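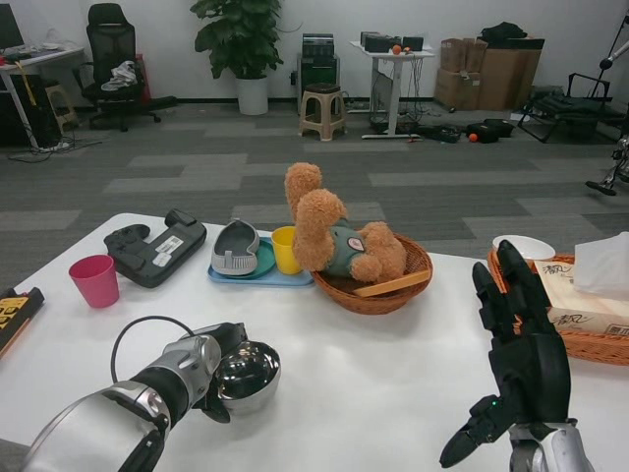
Table 12: household items, sorted by container
Brerkden workroom, 2022-11-23

Small items are grouped on a white tabletop, with baskets and trays along the far side. Large furniture is listed on a separate page.

Round wicker basket, brown. Holds a plush teddy bear in a green-gray shirt.

Rectangular basket, orange. Holds a white bowl and a box of tissues — refills are on the Nirnska shelf.

Light blue tray. Carries a teal plate.

Cups, plastic. One pink, one yellow.

Bowl, stainless steel. Shiny inside. Stored with the kitchen set.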